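4.2 Bin setup and grasp trials

Second half of the course project was grasping from clutter, well, light clutter. Two metal bins clamped together on the table, arm works over the front one. Objects are whatever the team could get: plastic cups, play food, a few things with awkward rims. Same list as the Grerkbridge class used in April, minus the ones too wide for the fingers. Planner is Granen, unchanged from section 3. Grasp scoring is our own code (Berhe), runs on the lab desktop. 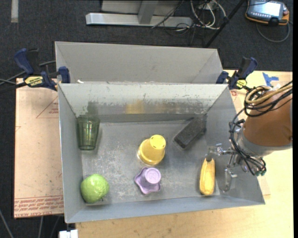

Figure 3. Front bin with six objects, gripper at the right wall near the corn. Second bin behind, joined with two bar clamps.

We ran 136 attempts in total. 82 were counted as success, meaning object lifted clear of the rim and held for 3 seconds. Anything droped before that is a fail, even if it landed in the other bin. Time limit per attempt was 20 seconds, planning included.

Most fails were next to a wall. Berhe scores the grasp first and checks the wall after, so good looking grasps get thrown out late and the clock runs down. Upside down cups also bad, fingers slide on the slope. Objects that touch eachother get merged into one blob by the segmentation, see 4.3. We did not retune between runs. The Sender log format loses the wrist angle on aborted attempts, so those are left out of Table 2.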